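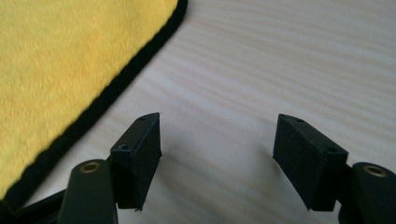 Re: [cell-planning] Fingers, pads and spares for next year

From: Mwanahawa Kaijage
To: cell-planning list
Cc: Walter Llanos

Walter Llanos wrote:

> Before I sign anything off I need the following from whoever is
> holding the gripper budget.
>
> 1. Why the hand-held grippers and the arm-mounted grippers are on
> separate lines when they are supposed to take the same fingertip.
>
> 2. Whether we are buying pads as a consumable or as a part. The
> draft has them in both places.
>
> 3. What the cloth-folding task needs that the box task does not.
> Dwayne's note says "softer", which I can't price.
>
> 4. Whether Skirka is still quoting, or whether we are tied to
> Villanueva for the whole order.
>
> I would like to close the sheet in March. Anything not answered by
> then goes to the following round.
>
> Walter

Walter, answers in your order. Woo-jin has checked the mechanical parts and Efraín the quotes.

1. Separate lines

They are separate because they are bought from different cost codes. The arm-mounted units are capital. The hand-held ones fall under the threshold of 1,000 per item and go through as tooling. The fingertip pad is common to both: black block, sloped top, two screw holes. I have kept the two gripper lines and moved the pads to a third line of their own, so that they can be ordered once and drawn from one shelf.

The request is for 4 hand-held grippers. We have 2 in use at present. With both out on the folding bench there is nothing left for the Munmont site, and parcels between the sites have been taking longer than the work itself.

2. Consumable or part

Consumable. The pad is the piece that gets swapped, and the finger behind it should outlast several of them. Woo-jin would like the arms treated as parts with a proper part number, and I agree. The entry under "mechanical, misc." was left over from the previous sheet and has been deleted.

On the arms, please do not accept the cheaper version with threads cut straight into the body. We want the brass inserts. Woo-jin's test pieces without them stripped after repeated pad changes, and a stripped arm means replacing the whole finger. The saving per finger is small and goes on the first replacement.

3. Cloth folding

Dwayne's "softer" refers to the pad face, not the finger. The bench is working with yellow microfibre cloths with a black stitched border, laid on a pale tabletop. The body of the cloth is fuzzy and gives under the pad. The border is a thick band and behaves differently. A pad that suits one does not always suit the other, and Dwayne wants to compare two face materials before we commit to a quantity.

What this needs in the budget:

- a small first order of pads in each of the two materials
- the remaining pad order held back until Dwayne reports
- a stock of cloths, same type and same border, bought in one go

Please do not let purchasing substitute the cloths. A plain hemmed one would be a different task for our purposes, and recordings made with it could not be pooled with the ones we have. A change of colour would be tolerable for Dwayne but not for Efraín, who has to match the Munmont recordings.

The box task can stay on the present pads. No money needed there.

4. Quotes

Skirka is still quoting for complete grippers. They will not quote for pads alone, and their lead time for arms is 7 weeks. Villanueva will quote for pads and arms separately but wants the whole year's quantity stated up front, which conflicts with holding back the pad order as above. Efraín has asked them for a call-off arrangement and has had no written reply.

My proposal is grippers from Skirka, arms and pads from Villanueva if the call-off is agreed. If it is not, we place the small pad order at their list price and accept the extra cost once.

The Skirix controller upgrade that appears at the bottom of the draft belongs to the arm cell and has no bearing on any of this. It should be taken out of our total. Hand-held units do not use it.

Still open

The screws. Both suppliers list them as included with the pads, but neither says whether that covers replacements. Two per pad adds up if they are being changed often, and they go missing. I have put in a line for a box of spares with the price left blank. Woo-jin to fill in.

Storage at Munmont. If two of the new grippers go there they need a lockable cupboard, which is a facilities cost, and I have not included it. Walter, please say whether you want it on this sheet or on theirs.

The revised sheet is in the usual folder. Changed rows are marked in the last column. Please comment in the sheet itself and keep this thread for the supplier question.

Mwanahawa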